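Stukex (video game)

Stukex is a tile-placement puzzle game developed by Bekberg and published by Ondeck for Windows and Linux. It was released on 9 Sep 2022. The player slides goods across a warehouse floor to fill orders before the loading bay closes.

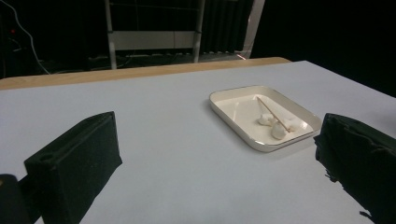 Gameplay

Each level takes place on a square grid seen from overhead. Goods enter from one side and move in a straight line until they meet a wall, another item or a stop tile. The player cannot move goods directly. Instead, stop tiles and turn tiles are placed from a limited hand, which is refilled when an order is completed.

Orders appear in a queue at the side of the screen. Only the first two can be filled at any time. An item delivered out of order is returned to the entry side and blocks the lane for one turn. If all lanes are blocked, the level ends.

The main mode contains 14 warehouses, each with its own floor rule. In the Gough warehouse, for instance, turn tiles wear out after a single use, while later floors add lifts and one-way gates. A separate endless mode uses random floors and records a score online. Two players can share a floor in local play, drawing from the same hand of tiles.

Development

The game was designed by Marilou Pangilinan, with programming and sound by Arwel Mathias. Early builds used a hexagonal grid. This was dropped after testing, as players found it hard to judge where an item would stop. The order queue was added at the same stage and replaced a simple timer.

Levels were first laid out by hand. Mathias later wrote a solver that checked each floor and rejected any that could be completed without a turn tile. Of the 988 floors that passed the check, 516 were kept for the daily puzzle, and the others were held back for the level editor as starting layouts.

Release and updates

The release version did not include the level editor, which was added in a free update. The same update changed the scoring of endless mode, and earlier scores were moved to a separate table. A fault that caused goods to pass through closed gates when the game was paused was corrected in a patch the following July.

Colour-blind settings and full control remapping were added later. Saved games from the release version can be loaded in all later versions, but replays cannot.

See also

Tile-based video game
Sliding puzzle
List of puzzle video games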